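Unit 4: Looking after the hand gripper
Notes by Ayten Canpolat, Yaman workshop

Every gripper goes through the same check before it is signed out. Wipe both finger faces with a dry cloth and pick lint out of the ridges with a soft brush. Do not use oil on the faces. Close the fingers slowly and look for any gap at the tips.

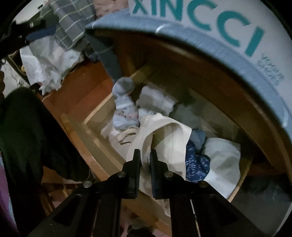
Linkage play is the fault we see most often. Hold the body still and rock each finger sideways; more than a slight movement means a bolt has worked loose. Start with the round silver heads at the base of the two fingers, then do the ones further out on the arms. Tighten in small steps and try the movement after each one. In a drawer of clothes like this, straps such as those on the cream cloth bag lie close to the fingers, so look for threads around the joints as well.

Repeat the full check after every 30 hours of use and write it in the log. Grippers that still rock after tightening go to Oğuzhan Polat with a red tag.

Reading for October: Dinex service sheet, page 17.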